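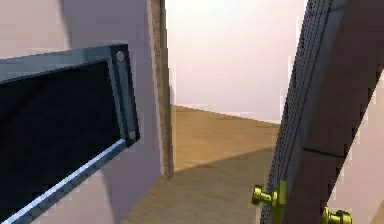

A dark panel in a grey metal border, set against a pale wall.

The woman who runs the repair counter at Findorside has been mending other people's radios for nine years. She would prefer not to be named, as she says her customers all know who she is and the rest can come in and ask.

Findorside is a single room behind a row of shops, with a counter at the front and shelves going back to the yard door. She took it over in April from the couple who had it before, and kept their opening hours and most of their stock of valves.

"I thought I would change everything," she says. "Then I worked there for a month and changed the kettle."

She started with a kitchen radio that had belonged to her aunt. It hummed whenever it was switched on, and a shop in town told her it was not worth the money. She bought a second-hand manual and a soldering iron and found the fault on the fifth evening, a worn-out capacitor that cost less than the bus fare to collect it.

"I was very slow. I am still slow. People bring me a thing that has been in a loft since their father died and they are not in a hurry either."

Most of what comes over the counter is ordinary: portable sets from the sixties and seventies, a few older ones in wooden cases, and now and then a record player. The faults are ordinary as well. Switches get dirty, cords perish and leads come away from batteries that leaked years ago. She charges a flat fee to look, and takes it off the bill if the owner goes ahead.

She will not work on anything with a mains lead until she has checked it herself, whatever the owner says about it.

"They tell me it was fine last Christmas. I say good, then it won't mind being tested."

Parts are harder to come by than they were. She used to order from a firm called Volline, which stopped selling to small shops two years ago. Now she buys broken sets at house clearances and strips them. Tuning knobs are the worst to find, and she has three drawers of them and still never the right one.

An evening class grew out of the Saturday queue. It runs under the name Nindeo, which she says means nothing and was the only word the group could agree on. Beginners bring their own radio and are asked to spend the first session drawing what they find inside before touching any of it.

"Some of them hate that. They want to get the iron out. But if you have drawn it you can put it back."

Does she worry that there will be nothing left worth tuning in to? She thinks about this for a while. Many of the older stations have gone from the dial already, and some customers use their sets only for the football and the news.

"I had a man collect one last week and he got a foreign station, just music, very faint. He stood there listening to it with his coat on. I had to ask him to move so I could serve the next person."

She is looking for someone to share the counter on two afternoons a week. Experience would be useful, she says, but she would take somebody patient who can answer the telephone.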